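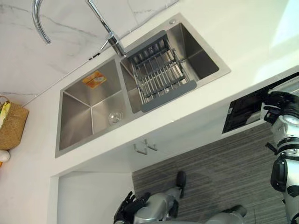

Hi all, and sorry for being slow on the sink thread, I've been meaning to answer Farhad for ages and kept getting distracted by the grout discussion (which was great, by the way, please keep that going!). I'm very much on the side of the double bowl, and specifically the lopsided kind, one big and one small. Ours is stainless, big bowl on the left, and the drainer basket sits over the right one, with its gray plastic edge resting on the divider. That one arrangement is what sold me. I'd lived for years with a dish rack taking over the counter, a tray under it, and a horrible little swamp under the tray, and I don't miss it one bit.

Farhad Talebi wrote:

> Hello everyone. We are finally redoing the kitchen and
> I am stuck on the sink. My wife wants one enormous
> single bowl, like her sister has. I grew up with two
> bowls and would like two bowls. The cabinet under the
> window is not going to get any wider, so two bowls
> means two smaller bowls. Do people who have a double
> really use both sides? Where do your wet dishes go?
> Also, white counter, yes or no? The salesman at
> Cluvley says yes to everything so he is no help.
>
> Farhad

So, do we use both sides? Yes, every single day, but not the way my mother did, with wash on one side and rinse on the other. I wash AND rinse in the left bowl and things go straight across into the basket. It's a matter of inches, so nothing drips on the counter unless I'm being careless. The small bowl underneath hardly gets used as a bowl at all, except when I lift the basket out to drain pasta or thaw something. If you went with two equal bowls I think you'd regret it, Farhad. A roasting pan wants room, and half of a not very wide cabinet isn't room. Take your biggest pan to the showroom with you. I did, and I got some looks, and I'd do it again.

On the baskets: get one with metal rods and a frame you can pick up with one hand. My first was a cheap all-plastic thing from Haseser that bowed in the middle as soon as you put a stack of plates in it. The one we have now has steel rods across it and I run it through the dishwasher when it starts to look dull. Measure the bowl front to back before you order anything, and measure the inside, where the lip starts. I sent one back for exactly that reason.

Faucet: tall gooseneck, please, and have it put between the two bowls so it can swing to either one. Ours has the lever down at the base. It does splash if you run it full blast onto the back of a spoon, but so does everything.

White counter: also yes, with a warning about tea. We've got white all around plus a marble backsplash with very pale gray veins, and I was terrified of it for the first month or so. Turmeric is the worst, then tea, then beets. Baking soda paste takes care of most of it on the counter. I baby the marble more and wipe it down at night. The joint where the backsplash meets the counter is what needs watching, so keep that sealed and don't let water sit there.

One thing nobody on the thread has brought up is noise. Stainless can be LOUD. Look for the pads stuck on the underside of the bowls, and knock on a few in the store. You'll hear the difference right away. Hélène Després told me hers sounded like a steel drum until she had it swapped, so maybe she'll chime in with what she bought (Hélène, was it the Akbari?).

As for cost, I paid around 90 for the faucet on clearance, so I'm no guide there. The counter was the big bite. We were quoted 3,000 by one shop and 2,000 by the place out in Cemthorpe for what looked to me like the same slab, so do call more than one. The cheaper people took longer to come out and measure but the cutout was clean and I've had no complaints.

Oh, and if your wife still wants the one enormous bowl, you could always get a single and lay a basket across one end of it. My neighbor has hers that way. She says it slides when she bumps it with the stockpot, but she's happy enough with it, and it might save you an argument!

Does anyone have a soap dispenser built into the sink deck that they like? The pump on our last one gummed up over and over and I went back to a bottle. I'd try again if somebody can tell me which kind doesn't do that.

Marcy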